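Garnatlow Spoken Rhetoric Laboratory
Notebook, shared volume
Entry: July, opened 9:40 a.m.

Subject: pause annotation, online lecture corpus, second pass

The second pass on the Sekmont recordings was resumed this morning. The corpus consists of public lectures and long-form interviews posted to video platforms, transcribed in house and aligned to the audio. The purpose of the pass is to mark silences following a rise in speech rate and to establish whether listeners treat them as rhetorical or as ordinary hesitation.

Under the Bhattacharjee protocol a silence is marked only where it exceeds 70 per cent of the length of the preceding phrase. The threshold performs adequately on prepared lectures. It performs poorly on interviews, where a short answer followed by an ordinary breath is flagged as a major pause. Colleagues are asked not to correct these flags by hand until the rule has been reviewed. Mark them Q in the margin column and continue.
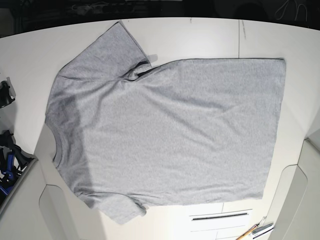 Grey T-shirt, laid flat, front facing up.

Agreement between annotators

Two annotators completed the same set of six lectures independently. Agreement on the location of pauses was good. Agreement on function was weak, particularly in passages where the speaker introduces technical vocabulary at speed and then stops. One annotator consistently coded these as "emphasis"; the other coded them as "planning". Both positions are defensible under the present wording, and the guideline is therefore to be regarded as deficient on this point.

A further difficulty concerns applause and laughter. Where the audience fills the silence, the speaker may be waiting for the room to settle, and the duration cannot fairly be attributed to the speaker alone. The first pass ignored this. I have added a provisional code, AUD, and applied it to the Finberg lectures only.
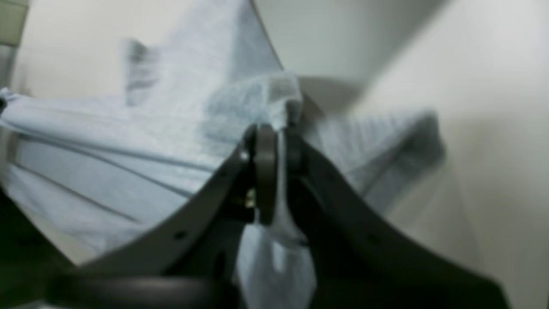 The Finberg lectures also raised the matter of regional accent. The listener comments collected with them describe the delivery variously as "Prairie", "old-fashioned" and "like a sermon". These are impressions and should not be entered in the accent field, which is reserved for coded vowel measurements. They have been moved to the free-text column with their original spelling preserved.

Audio levels

Two files were found to have been compressed before upload, raising the noise floor to the point where quiet breaths register as speech. The silence detector returned almost no pauses for either. Both have been withdrawn pending replacement from the original source. The affected rows are shaded in the master sheet; please do not sort that sheet while the shading is in use.

Vowel work on the remaining interviews is unaffected. The formant settings were left as they stood at the end of the first pass.
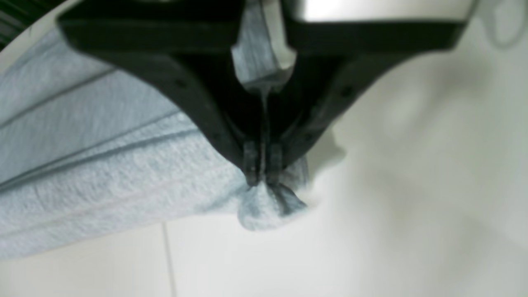

Outstanding

Revise the guideline wording on emphasis and planning; circulate before any further double coding.
Test a fixed minimum duration for interviews in place of the proportional rule.
Request uncompressed audio for the withdrawn files.
Decide whether AUD applies to the whole corpus. If so, the first-pass totals must be recalculated.
Sekmont licence: confirm that short clips may be played at the departmental colloquium.

Entry closed 4:15 p.m. Master sheet saved under the existing name.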